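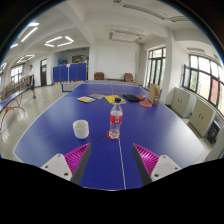
Department of Leisure and Workplace Studies, Cekville

4.2 The table as storage

Our second theme concerns what happens to a table-tennis table between games. Of the 486 surface entries logged at the Citby site, 300 concerned the table in the recreation room, a piece of furniture bought for one purpose and used for most others. Staff at the site called it "the games table" in interviews and "the big table" when they were looking for something.

Figure 3. Table-tennis table at the Citby site. A bottle on a red disc and a white cup share the surface with several booklets, a black pouch-like item and a red paddle.

Figure 3 is typical of the entries we coded as mixed use. The net is up, so the table is still, on paper, a place to play. The bottle stands on the centre line, a spot no player would choose for it, and has a round disc under it. We found this small courtesy interesting. People who would happily leave reading matter on a playing surface for a month were often careful about what went under a drink.

Printed matter was the most common category, with 94 entries. Mac Mathúna's term "slow clutter" suits it well: paper arrives flat, bothers no one and is therefore left where it is. Our participants defended it on the grounds that it could be moved in a second. The log records very little moving. Cups and bottles had shorter stays, and their owners were easier to find, usually by picking one up and waiting.

Paddles were harder to code. A paddle lying among booklets may be equipment at rest or simply one more flat thing, and our two coders disagreed on 18 entries of this kind. We settled these by treating any paddle on the table as equipment – a generous rule, and one that probably flatters the amount of table tennis at the site.

The Dremell checklist, which we used for the desks and kitchen benches, has no line for a surface with a net across it. We added one in December and recoded the earlier entries to match. Under the revised version, each half of the table is logged separately, as things left on one side of the net seldom crossed to the other.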